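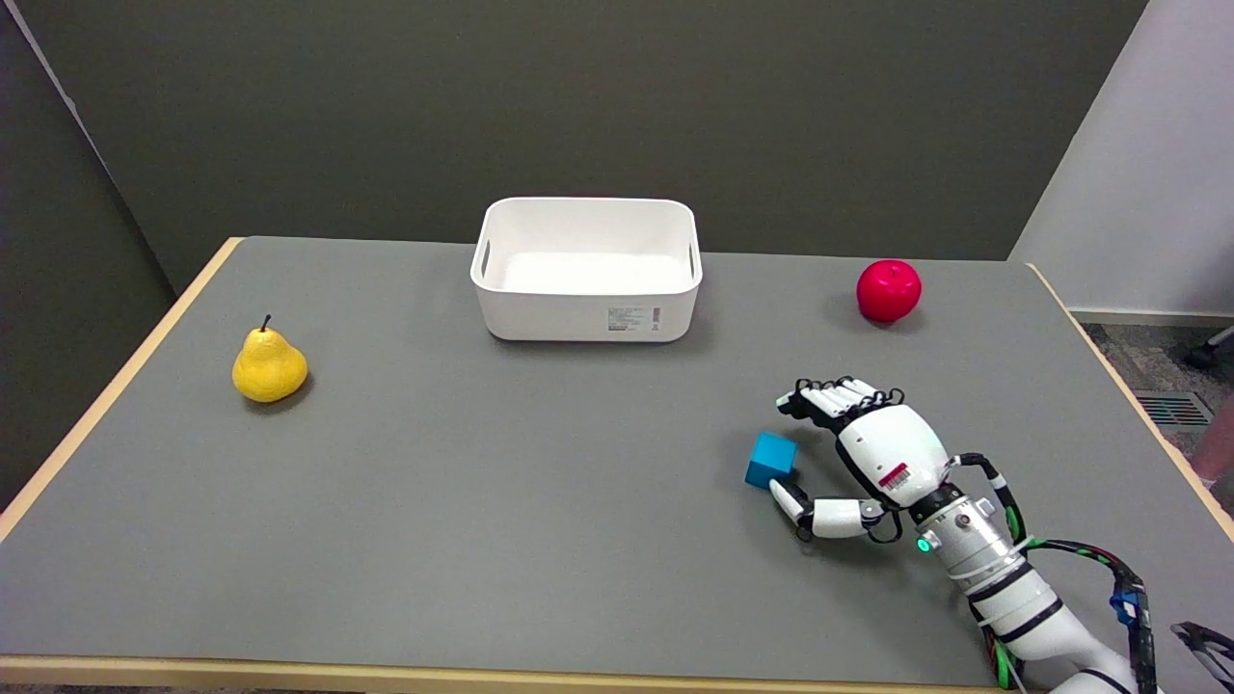 Tidying up is the chore I'd hand over first, so when the Pudura tabletop kit came up for loan in September I put my name down straight away. It's an arm with a hand on the end, plus the software to teach it pick-up-and-put-away jobs, and I had it for over 7 weeks in my workroom. I learned more about setting up a tidy work surface in that time than in all my years of owning one! Start with the bin, is my first tip. A plain white one with an open top and a cutout handle at each end is just about perfect. The hand has a nice wide target to drop things into, and you can carry the whole lot off to the kitchen by the handles when the job is done. Put it toward the back of the table and keep your small things, like that little blue cube, up front by the fingers.

Here are the rest of my notes, for anyone thinking of borrowing or buying one.

Pick a dull tabletop
Shiny counters gave me no end of trouble. My kitchen counter is polished stone, and the kit kept reaching for the reflections of the ceiling lights. On a flat gray top it settled down right away. If you only have a glossy table, a plain placemat or a piece of felt works fine (tape the corners down or it will creep).

Practice with fruit
I love this one. Apples and pears are cheap, they're all slightly different, and you can eat your mistakes. Go for firm pears. A ripe one bruises if the grip setting is too high, and I made a lot of pear sauce that first week. Start the grip at 2 and work up. I never needed more than 5 for anything in the kitchen, and that was for a full jar of mustard.

Leave elbow room
Clear everything the arm could swing into before you switch on. I keep mugs off the table completely. Chairs get pushed well back too.

Mind the cables
Check that there's enough slack with the arm stretched all the way out, then check again with it folded in. Itsuki Yoshida, who ran the loan desk, showed me how to add a soft hook-and-loop tie every hand's width or so. Don't pull them tight. You want the bundle to bend with the arm.

Cleaning
A barely damp microfiber cloth for the white parts, and a dry soft toothbrush for the joints. No spray, ever! Spray the cloth if you must, and do it over the sink. Flour is the worst thing for the finger joints, so I'd keep it away from baking day.

What I'd change
The setup booklet is skimpy. I had to read the page on teaching a new object three times, and Maxine Hapeta's handwritten notes, tucked in the box from the last loan, were far more useful. It's also slow — 300 practice pick-ups took me a whole afternoon and a good part of the evening. And it won't do floppy things. Dish towels, socks, salad bags, forget it.

Would I have it back? In a heartbeat. It goes on to the next name on the list now, and I've left a fresh pack of cable ties and a new toothbrush in the box.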